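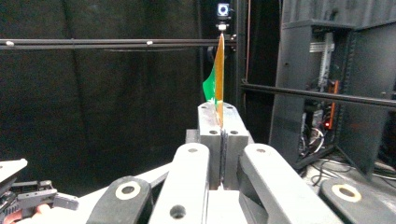
How many hand-held demonstrations do you need before a two-handed policy is worth testing on the arms?

For one task on one table, 209 was enough for us, as long as the starting positions were well spread out.

gulberg_bench
Posted Wednesday

I've put the short version up top so people who only came for the number can take it and go. Everyone else, get a cup of tea, I do go on a bit.

Some of you will remember my thread from August about the packet-and-tray task. One hand steadies the tray, the other picks up a flat food packet by a corner and lays it in. That's all there is to it, and a child could do it half asleep, but it has eaten most of my summer. We collect with a pair of hand-held grippers, a person doing the task with their own two arms, and then we train on the recordings and run the result on the real robot.

Our first set was large. We had almost 2,000 demonstrations, collected by whoever was in the lab that day, and the policy was a bit of a heartbreak. It would approach the packet beautifully and then close its fingers just above it, over and over, like somebody trying to pick up a shadow. Hadi Hakim, who I share the bench with, thought we should throw most of it out and start again with a fixed plan. I was against this. I had collected a good share of those demos and my wrists remembered every one of them!
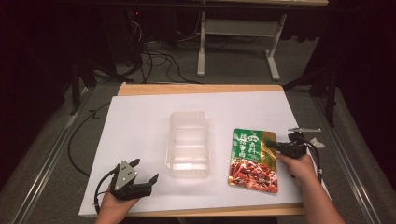
The plan we settled on was dull but easy to follow. Before every demo you move the packet, you turn the tray, and you start your hands from a different height. You don't get to repeat a layout because you liked how the last one went. If you fumble the corner, you keep going and fix it, and the fumble stays in. We stopped at 209 because we ran out of afternoon, so please don't read anything deep into that number.

Then we ran 125 trials with each policy, same starting layouts for both. The big set failed 27 more times than the small one. I was ready to be wrong about Hadi's idea, and I was, so I bought lunch.

mo_stitum
Posted Wednesday

Lovely write-up, and thank you for reporting both runs on the same layouts. So many people don't bother. I'm going to be the grump, though. You changed two things at once. The small set has more varied layouts, and it also has recoveries in it. Did the old set have fumbles left in, or did people cut those and redo them?

gulberg_bench

They cut them. I told them to, in fact, in the instructions I wrote myself, so that one is on me. You're right that I can't separate the two from what I've got.

clomandale_kate

I'd put my money on the recoveries. We had much the same story at Clomandale with a box-folding job. Layout variety helped a little, but the day we stopped deleting the messy demos was the day the arms stopped freezing up after a bad grasp. From what you say about the fingers closing above the packet over and over, it sounds like your policy had never seen what comes after a miss, poor thing.

naseri_tom

Respectfully, I don't buy it. Closing above the packet is a height problem. A flat object on a flat table gives a wrist camera very little to go on, and if everyone started from the same comfortable height, the policy learned the height and ignored the packet. Recoveries would only hide that. I'd want to see where the misses fell before I gave any credit to the fumbles.

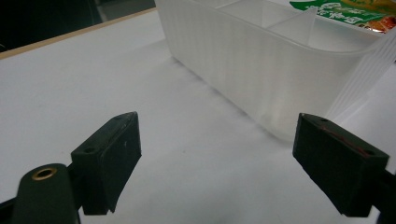
Also, the corner grasp is the hard part of this task by a long way. I would score it separately from the placing. A trial that gets the corner and then drops the packet on the rim of the tray is a very different failure from one that never touches it, and at the moment you count them the same.

gulberg_bench

Tom, that's fair, and I did go back through the trial notes after reading your post. Most of the old policy's failures were at the corner, before any lifting. The new one fails more on the placing side, where the packet catches the tray wall. So I think you have a point about height, though Kate's theory would predict some of that too – I've gone back and forth on it all evening.

mo_stitum

Cheapest check I can think of: take your 209, drop every demo with a fumble in it, top it back up with clean ones using the same layout plan, and retrain. If the score holds, Tom's right.

clomandale_kate

And if it falls, I'd like lunch as well, please.

naseri_tom

Fine by me, but split the score first. Otherwise we'll all be back arguing over one number.

gulberg_bench

Splitting the score tonight, then. Hadi has already started labeling the fumbles, and he's stricter than I would be about what counts as one. Kate, if you still have the wording you gave your people about leaving mistakes in, could you paste it here? Ours says "just carry on," and two of them took that to mean start over.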